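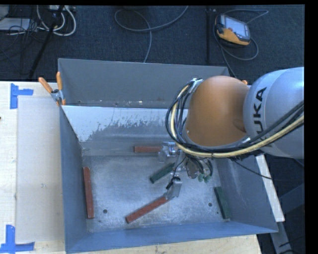
The walls at Ellholm were made of dirt, and the roof was made of dirt with grass on it, and for the first month I could not stop touching them. I had come from an apartment over a tire shop in Furosow. There the walls were thin enough that I knew what time my neighbor took his pills.

They gave me the second house from the well. It was round and had one room and a loft. The man who had built it had moved to the coast with his daughter. He left a kettle, a broom and a note about the stove. The note said to open the bottom vent two fingers wide and leave it alone.

I paid 68 dollars a month and worked two mornings a week on the new houses. We filled long bags with damp earth, laid them in a ring and tamped them flat. Barbed wire went between the rows. My hands cracked. The woman who ran the crew told me to rub them with lard, and I did, and the dog followed me home.

In January it rained for nine days. On the fourth night I heard something drop in the dark and got up with the flashlight. A piece of plaster the size of a dinner plate had come off beside the window. Behind it the earth was dark and soft. I pushed my thumb in up to the first knuckle.

I moved the bed and put a pot under the window. In the morning I walked down to the crew shed and said my house was melting.

"North side?" she said.

"By the window."

"He never put a proper sill on that." She took a bucket and a roll of tar paper off the shelf and we went up together. She nailed the paper over the outside of the frame and bent it down so the water ran clear of the wall. Then she showed me how to mix the patch, clay and sand and chopped straw, and told me to wait until the wall had dried before I used it.

It took until the end of the month. I kept the stove going and the vent two fingers wide. Each evening I pressed my thumb against the bare spot, and each evening it went in less.

My sister called while I was mixing the patch. She said the apartment over the tire shop was for rent again and the landlord had asked about me. He had painted. I told her I had mud up to my elbows and would call her back.

I put it on with my palms, the way I had been shown. It didn't match. The rest of the wall was the color of toast and the patch was nearly red. I washed out the bucket and took it back down to the shed.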